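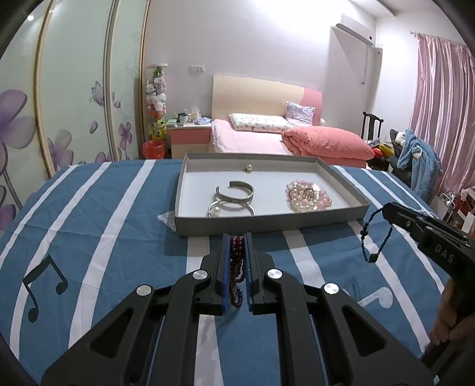

**Despina Vukadinović**
Founder and head untangler, Nendow

**FOR RELEASE IN APRIL**

# Nendow brings its Tray Hour jewelry sort to homes across Sillodthorpe

SILLODTHORPE - Hello from Nendow! I run a little jewelry repair and restringing shop on Lowther Street, and this month we're finally doing the thing customers have been asking me for since we opened. We're coming to your house to sort out your jewelry. It's called Tray Hour, it lasts 60 minutes, it costs $50, and all you need to have ready is a made bed and whatever is in that drawer. (You know the drawer.)

I've been fixing bracelets and bangles for a long time now, and last year 2,381 pieces came across our bench. A lot of them weren't broken in any interesting way. They'd been kept in a heap. Bead strands got wound around cuffs, pearls rubbed up against metal, and somebody pulled a bit too hard on the way out the door. I love a repair as much as anyone in this trade, but I'd much sooner see you wearing the bracelet.

## How it goes

We start on the bed. I tried kitchen tables and I tried floors, and beads roll off the first and vanish into the second. A plain or simply striped sheet pulled flat is lovely to work on. Blue is my favorite, and dark red beads and silver both show up beautifully against it. Please take the fluffy throw off first! I once spent half a visit picking an earring back out of one, and I'm not keen to do it again.

Then the tray goes down in the middle. Ours is a shallow gray rectangle with low walls and a white bottom, and that's all there is to it. Metal and pearls go in there first: the wide silver cuff with the textured outside, the thin silver bangle, the little pearl piece with the bright white bead. You lay them flat with a bit of room between them. If something has to sit on top of something else, the tray's full and we bring out another.

Beaded bracelets come after that, and they get handled one at a time. I like each one held up on its own so it can hang. A strand that hangs nicely is usually happy. If it kinks in one place or you can see cord between the beads, it goes to one side and we talk about restringing. Glossy round beads are easy to check this way, even when there are several strands gathered together. The tiny black ones take more patience and a good lamp, especially if there's a larger bead at the bottom of the loop pulling everything down.

By the end you'll have three groups: wear it, fix it, pass it on. There's no pressure on the last one. My colleague Meron Assefa does most of the evening visits, and she has a rule that anything you hesitate over goes straight back to "wear it" for another year. I think that's very kind and also explains the state of my own dresser.

## What you get for your $50

- One 60-minute visit, at your place, mornings from 9 or evenings until 8
- A shallow gray tray to keep
- A cord and clasp check on every beaded bracelet you own
- A wipe-down for silver bangles and cuffs (soft cloth only, no dips)
- A handwritten list of what needs fixing, with prices, and no obligation to have us do it

Restringing is charged separately and gets done back at the shop. Gebremedhin Tamiru does all our knotting, and he's asked me to say that he can match most cord colors but would like the old cord left in, please, even if it's in bits. Put it in an envelope with the beads. Any envelope will do.

## The Lokero Table

We're also opening a swap table inside the shop, and we've named it Lokero. If your "pass it on" pile has something good in it, bring it down and we'll clean it, check it and put it out for someone else. You get a token to spend on the table. Ayantu Araya is setting it up in the front window and she already has 125 pieces tagged, mostly bangles and beads, with a few single earrings that she insists somebody will want.

"I've been wearing odd earrings since high school," says Ayantu. "Put them out and see!"

We don't take watches at Lokero, or anything with a stone you think might be valuable. Those should go to a proper appraiser, and we're happy to point you to one.

## A few things people have asked already

**My bed is tiny.** That's fine. We only need enough flat space for the tray and a bit of sheet around it.

**Can I have a friend over for it?** Yes please. Two people can share one visit if the collections are small, and it's still $50. Keep your things on separate sides of the bed, though - I've refereed one argument over a silver bangle and that was plenty.

**Do you do necklaces?** We do, but fine chains eat up time like nothing else. If you've got a serious knot, drop it at the shop beforehand and we'll have it loose by the time we visit. Don't use oil on it in the meantime, and don't pick at it with a pin.

**What about pearls?** Bring them all out, real or not. Pearls and pearl-like beads get their own corner of the tray, well away from the cuffs. Hair spray and perfume are hard on them, so if yours live next to the bottles, we'll find them somewhere else to live.

## Booking

Tray Hour visits start this April and cover all of Sillodthorpe. Call in at the Lowther Street shop or leave a note through the door with your name, your street and the best time of day to reach you. Kiros Gebretsadik keeps the visit book and will get back to you. Reporters and bloggers who'd like to sit in on a visit are very welcome and should ask for Kiros too. There'll be coffee at the shop afterward.

**Press contact:** Kiros Gebretsadik, Nendow, Lowther Street, Sillodthorpe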